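Search stories Search Go

The Fenley Bus

Purificación Carretero sold her mother's house on a Saturday and took the evening bus home to Fenley. The check was for less than she had hoped. The buyer had talked her down over the roof, and she had let him, as she wanted to be done.

She had one bag with her. In it were the kitchen clock, a bundle of letters and a jar of buttons. Her brother had asked for the clock years ago – she meant to tell him it was broken.

The bus stopped at Plostero for 24 minutes. The driver went in for coffee. A boy across the aisle asked what was rattling, and she showed him the jar.

"How many are there?" he said.

"My mother said 820. I never checked."

He wanted to check. She poured some out on the seat between them and he sorted them by color, the way she used to do at the kitchen table when it rained. 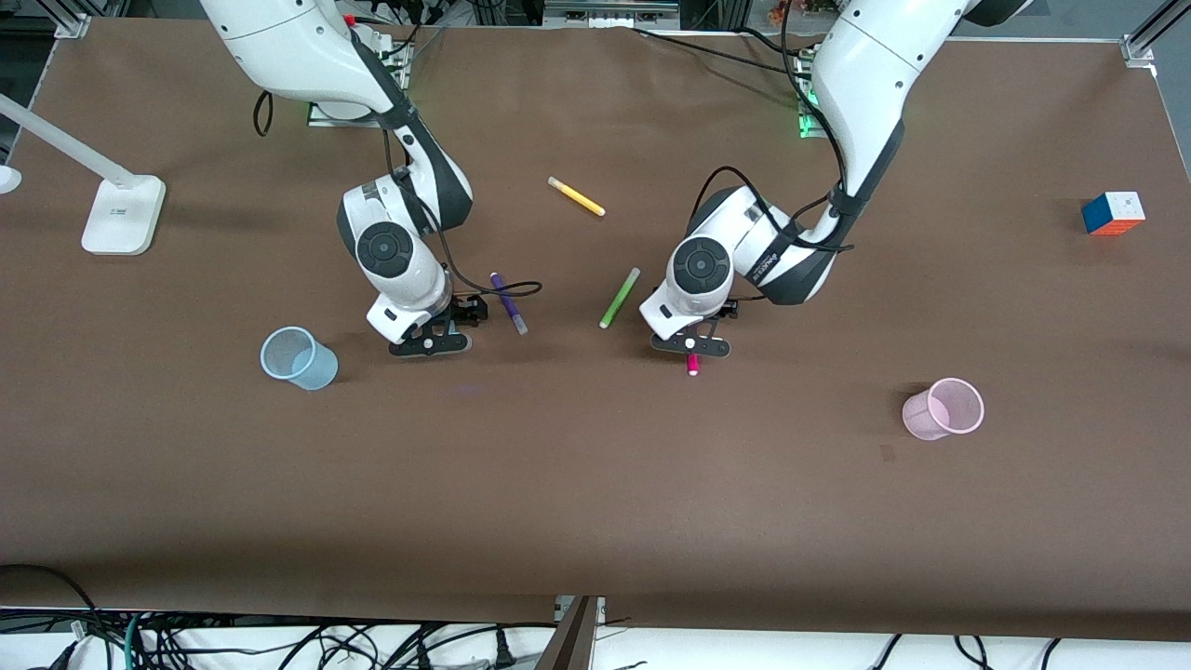

The blue cup and the purple marker.

They had reached 455 when the driver came back and started the engine. The boy's grandfather told him to leave the lady alone. She said it was all right. They went on counting in the dark, by the small light over the seat, but the road was bad after the bridge and twice they lost their place.

At Fenley she gave him a brass one with an anchor on it. He put it in his shirt pocket and held his hand over it.

Her brother was waiting in the truck with the heater on. He asked how it went and she said fine. Then she took the clock out of the bag and put it in his lap. It was still running, eleven minutes slow.

"You said you couldn't find it," he said.

"I found it."

He drove home with it on his knees.

Recent stories
Parutico in July
The Well at Aidoo
Room for One More Chair
What the Dentist Kept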